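Kulum Bench Cell: Bin Picking Kit for Home and Shared Workshops
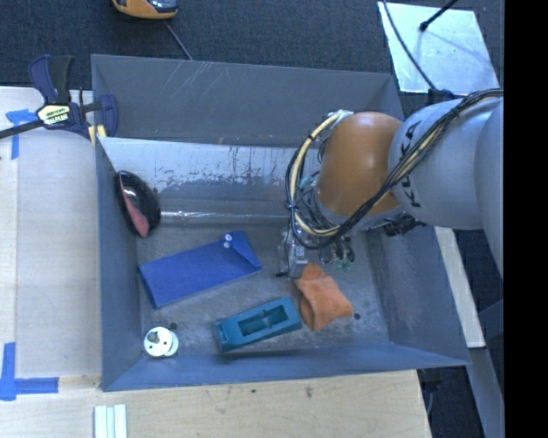 Kulum kit, bin station. KUKA arm over the metal bin, mixed items on the floor of the bin, bar clamp at the corner.

The Kulum Bench Cell is a parts kit and plan set for adding a bin picking station to an existing workbench. It is supplied without a robot. The buyer provides the arm, the controller and the bench. Everything else needed to hold a bin in place, route the tool wiring and set up repeatable picks is in the kit or listed in the plans.

The kit was developed at the Halatham shared workshop, where benches are cleared at the end of each session. All bench-side parts can be removed with hand tools and leave no holes in the top. Members who have a permanent spot can screw the locating blocks down; the plans give hole positions for both versions.

Bin

The bin is sheet metal with sloping walls. The slope brings small items back toward the floor and gives the wrist some room when the gripper works near an edge. Bins are sold in bare and painted finishes. Bare metal reflects overhead light, and depth cameras may return gaps on the sloped faces. Matte paint helps. So does moving the lamp. Either finish will scratch in normal use, and scratches do not affect the fit.

Clamping

Use a bar clamp at one corner as a minimum, two on opposite corners for heavy items. Set the jaws with pads between clamp and rim. Keep the handle outside the sweep of the arm and add the clamp body to the collision model as a plain box, 10 mm oversize on each face. Mark the bin position on the bench with tape before removing it. Repositioning to tape is good enough for camera-guided picking but not for taught points, which should be checked again after every move.

Cable dressing

Gripper wiring runs along the outside of the last link and loops past the wrist. Leave the loop long enough for full wrist rotation and tie it at short intervals so that it moves as one bundle. Run the wrist slowly through its full range before the first pick, with the gripper above the rim. If the bundle touches the bin wall at any point, shorten the loop or limit the joint in software.

Test items

The Parri item list in the plan set covers rigid blocks, flat pouches, glossy rounded objects and loose cloth. Cloth is the hardest of these to pick consistently and should be left until the rigid items are working. Household substitutes are fine. Avoid anything with a sharp edge or a battery.

Specifications

Bin wall height: 200 mm
Inside length at floor: 414 mm
Locating block thickness: 22 mm
Controller software: Plurus, or any package that accepts plain text waypoints
Robot, gripper, camera and clamps: not included

In the kit

Metal bin, bare or painted
Locating blocks with screws
Clamp pads
Cable ties and link straps
Printed plans and Parri item list

Safety

The kit has no safety functions. Guarding, speed limits and the emergency stop are the responsibility of the person who sets up the cell. Do not reach into the bin with the drives enabled.

Availability

Bare bins ship from stock. Painted bins ship from August. Replacement pads and straps can be ordered separately.

Page revised 7 Jul 2026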